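Workshop notebook, Endinley
May, posted by the bench, 4:40 pm
Filed under: Finishing / Wear and abrasion

Carried on with the worn coatings. The question is still whether the Clukham primer holds better over a scuffed surface or over the etched one. Coupons 1 to 6 were scuffed with 240 paper, 7 to 12 etched and rinsed twice. All got the same white topcoat from the same can.

Rub tester set to 3000 strokes, stopped at 2000 to look. Scuffed coupons had lost gloss along the stroke path but no primer showing. Etched coupon 9 broke through early, at 2152 on the counter after restart. The break started at the lower edge, where the film is thinnest from hanging to dry.
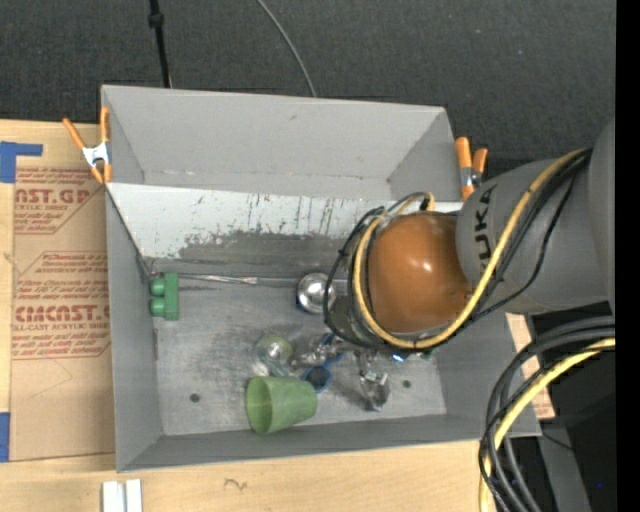

Film thickness at the top of coupon 9 was 79 microns. I did not get a good reading at the bottom edge, the probe rocks there. Need the small foot for the gauge, it is in the Prindovell case.

Coupon 11 went the full count with no break. Same batch as 9, same etch. The only difference I can find in my notes is that 11 was laid flat to dry. Will repeat with all coupons flat before saying anything about etch against scuff.

Felt pads are down to the last strip. The Mäkelä ones are stiffer and should not be mixed into this series.

To do: recoat 7 to 12, dry flat, overnight cure, zero the counter.

Recent entries
Drying rack, second version
Gauge check against shims
Topcoat thinning ratios
Why the primer skinned over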